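Cirville Slim Phone Case with Art Card, Cream
Review posted 12/04/2025

I bought the cream version of the Cirville slim case in August and have used it every day since then. It came from the Zavov online store, and shipping took longer than the page promised. The listing had 1,151 ratings when I ordered, most of them one line long, so I wanted to write down a bit more for anyone still deciding.

The case itself is plain. It is soft enough to flex when you put the phone in, and stiff enough that the corners stay put afterward. The printed card is a separate piece that goes inside, between the case and the phone. Mine was the Inga design. Cirville sells the cards in packs of two, and you can swap them whenever you like.

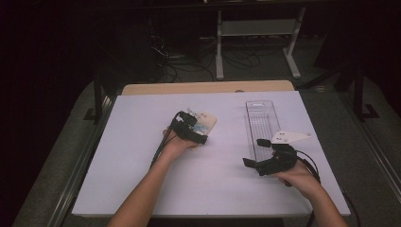
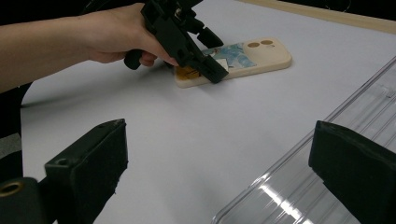

Color was my main worry before buying. My last case was a clear one from Floltel, and it went yellow along the sides within a few months. Cream hides that better. Pen marks and the dye from a new pair of jeans do show, but both came off with dish soap and a soft cloth. The blue brush pattern on the card looks good against the off-white, and in the close view you can see how much plain case is left around it. I like that. A card that filled the whole back would be harder to line up. The raised rim is slight, so don't expect it to do much if you drop the phone on gravel.

Grip is average. The finish is matte and doesn't slide around on my desk, but with cold hands I would like something with more texture. I have dropped it 2 times, once on kitchen tile and once getting out of the car. The phone was fine both times. The case picked up a small scuff at one corner.

Changing the card takes a minute. Take the phone out, lay the case flat on a table, and wipe out any lint before the new card goes in. A card can shift while you press the phone back into place, and then it sits crooked until you start over. I now use a small piece of tape at one end to hold it. The instructions don't mention this and they should.

Wireless charging works through the case with the card in. I didn't notice any change in charging time, though I didn't measure it.

The buttons are stiff for the first week. The charging port opening fits my regular cable, but a thicker one from my car charger has to be pushed in at an angle.

Four stars. I took one off for the loose card and the tight port opening. I have already ordered a second pack of cards.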